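Home Projects Reading list Noticeboard Contact

Bottles, bins and people who miss: my second-year project report

66 shares 40 comments

I'll start with the question, as Arnar Hviid (my tutor, very patient) told me to put it where people can find it: what do people do with an empty plastic bottle in the thirty seconds after they finish the drink? My first version was about recycling in the whole of Lemcombe and would have taken me until I was old. We cut it down to one kind of object, the ordinary clear drinks bottle with a screw cap, and one building, Bestham House, where I live and where I could hang about in the kitchens without looking odd. Well, not very odd.

What I did

The project had three bits. First I sent a short form round the building asking people how they get rid of bottles. Then I went through the recycling in the shared kitchens with gloves on and wrote down the state each bottle was in. Last of all I tried different bins and watched whether it changed anything. I collected bottles for a whole term and ended up with 600 of them in my notebook, which is far more bottles than I ever want to see again. My flatmates were very good about the smell.

For each bottle I noted whether the cap was on, whether it was squashed, whether there was any drink left in it and whether the label had been pulled off. I'd planned to write down the brand as well and gave up after the first bag. Far too many own-brand fizzy waters, and labels go to mush when somebody tips half a cola over them.

Caps

Caps are the part people argue about. In my form, loads of people said they'd been told to take the cap off, loads said they'd been told to leave it on, and quite a few wrote a small essay. The current advice on the poster in our kitchens is to empty the bottle, squash it and put the cap back on, so I used that as my idea of "right" all the way through.

There's a snag with doing it in that order, though. If you put the cap on first and then try to squash the bottle, you're just fighting the air inside it. I must have watched dozens of people do exactly this, pull a face, and throw the thing in full size. Do it the other way round and it goes flat quite happily, as long as you hold it squashed while you screw the cap on, and then you need a third hand. I practised on a pile of empties until I had a method I liked: bottle upside down over the sink to drain, shake, grip it by the base, turn it over, squash, cap. 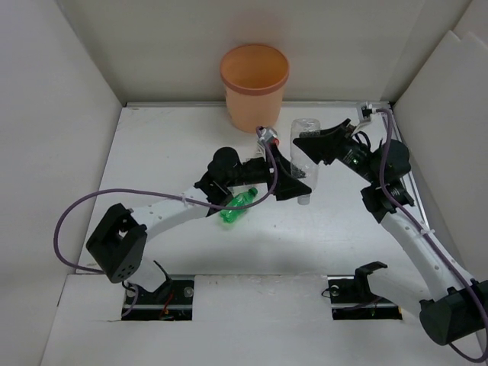 Draining matters more than I'd thought. A capped bottle with a mouthful of juice in it is heavy and sticky, and sooner or later it leaks over the paper and card, and then the whole bag is no good. Of my bottles, 60 had enough left in them to pour out, and most of those were from the kitchen nearest the laundry, where people seem to wander in with a drink, see their washing is done and dump everything in a hurry. I can't prove that. It's what it looked like from my stool by the toaster.

Squashing was less popular than the form suggested. Nearly everyone said they squashed their bottles and a lot of the bottles begged to differ. I don't think people were fibbing, I think they remember the times they did it. Arnar says there's a name for this and that I should have read about it before writing the questions, so that's one for the list of things I'd change.

The bins

This was the fun bit! I wanted to know if the shape of the bin made a difference to where bottles ended up. The kitchens came with the standard square bin with a flap lid, and I swapped it for two others in turn. One was a tall box with a round hole in the lid that I cut myself out of a storage tub (badly, the edges needed a lot of tape). The other was a plain round bin with no lid at all.

The box with the hole was the one I had high hopes for. A bottle-shaped hole says "bottles go in me", or so I thought. People did put bottles in it. They also put in teabags, a banana skin and one sock. The worse problem was that you had to line the bottle up with the hole, and if someone had their other hand full they just stood the bottle on top of the lid for the next person to deal with. By the weekend there'd be a little skyline of them up there.

The open round bin did better than I expected and it was also the cheapest. You can drop a bottle in from any side, sideways or end first, without touching anything mucky. What it didn't do was stop people throwing from across the room. Bottles that miss a bin land on their side and roll, and once they've rolled they seem to stop being anybody's job. I found them under the table, behind the fridge, and once in the corridor a good way from the kitchen.
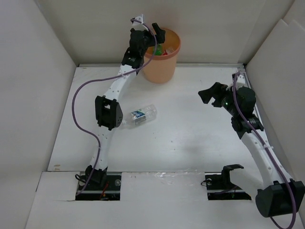
Page last changed: June, tables tidied and spelling of Dramard put right

Colour came up in the comments people left on the form, so I had a quick go at that too. The round bins from the Dramard shop down the hill come in all sorts of soft colours, peach and mint and so on, and some people told me they hadn't realised a peach bin was for recycling. Fair enough, it does look like something for a bathroom. I stuck a label on and the questions mostly stopped. I didn't have enough time left to compare colours properly so please don't quote me on it.

I also looked at where the bin stood. By the door was best, next to the sink came second, and under the worktop was hopeless. The trouble with the door is that it gets kicked, and a light round bin goes over very easily when it's full of empties that weigh nothing. I put a brick in the bottom of ours, wrapped in a carrier bag. Still there as far as I know.

What went wrong

The form was too long and asked about glass, which I then never used. I changed bins in the middle of exams, so the kitchens were full of people living on energy drinks in cans. I also told everybody in my own flat what I was doing, and their bottles were suspiciously lovely from then on. I've kept our kitchen in the tables but marked it separately.

One more muddle: Tamuno Court next door uses the same bin store as us, and for the first couple of bags I was counting some of theirs. Those are taken out of the totals now.

What I'd do next

I'd like to do the capping bit properly, with people who've never seen the poster, and just watch what order they do things in. I'd also like to try a tray under the bin opening to catch the drips. Arnar thinks I should drop bins altogether and write about the rolling, and he may have a point. If you've got a shared kitchen and wouldn't mind me sitting in it for an afternoon, leave a note in the comments. I bring my own gloves.

Previous project Next project Back to top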